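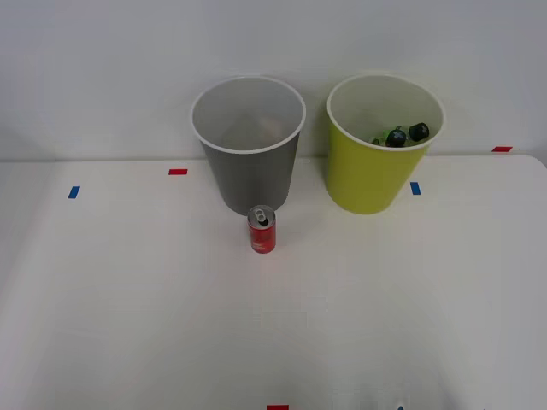 Sorting at the break room table: two bins, bottles with liquid left in them

Posted in Recycling & Waste by turkness_facilities

We have a white table against the wall in the break room with two open-topped bins at the back, one gray and one yellow-green. The yellow-green one is for bottles. The gray one is for general trash. Our hauler, Flerel, rejected one pickup in March because of liquid in the recycling. The floor produces 268 bottles and cans in a normal month, so the volume is small, but the rejection fee is the same for any account.

Two points I would like settled. First, is draining a bottle into a cup enough, or does it need a rinse? Second, do drink cans go in with the bottles or need a third container? Caps are currently left on.

2 answers
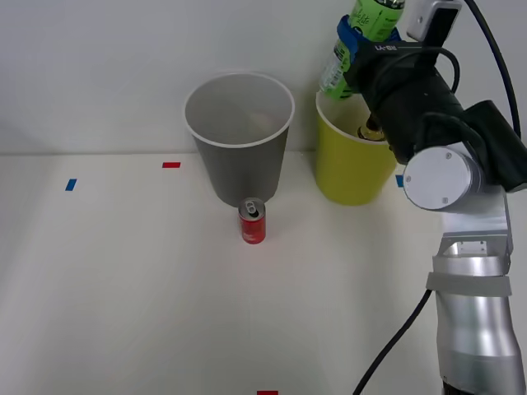

Lưu

Draining is enough for soda and water under most single-stream contracts. Haulers object to free liquid because it soaks the paper in the truck. A thin film left inside the bottle is normally accepted. Milk, juice with pulp and anything with oil in it should be rinsed.

Procedure we use:

Tilt the bottle neck down into a cup. Keep it at an angle so air can get in; a bottle held straight up and down gurgles and splashes. Wait until the stream becomes separate drops, then turn it upright. Put the cap back on if your hauler accepts caps. Pour the cup down the sink at the end of the day, or when it is half full.

Use a cup with a wide mouth and keep it on the table, away from the edge. A paper cup softens if it is left full overnight. Replace it daily or use a plastic one.
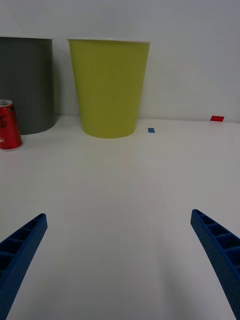
Yellow-green cup toward the back of the table.

On cans: check the contract for the words "commingled containers." If they appear, aluminum goes in with the plastic and you do not need a third bin. If the contract lists plastics only, a can in that bin counts as contamination. Empty the can the same way first. A mini can holds less, but the lip traps a little liquid, so tip it twice.

We put this in place at Plidiris on a floor with 21 desks and have had no rejected pickups in the year after.

3 people found this helpful

greybin_greenbin

Agree with most of that. Cans depend on the contract, ask them. Also label the bins. Color alone does not work, people guess, and gray means paper in some buildings and trash in others. 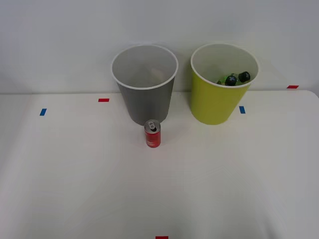

The label should go on the front of the bin and again on the wall at eye level, in words, with the accepted items listed. Ours says BOTTLES, EMPTY, CAP ON. Check the trash bin once a day for items in the wrong place until the habit forms, then once a week. Don't bother with a lid, ours made people leave things on the table.

Comment from turkness_facilities: Contract says commingled. Cans will go in the yellow-green bin. Caps are not mentioned, so I have written to Flerel.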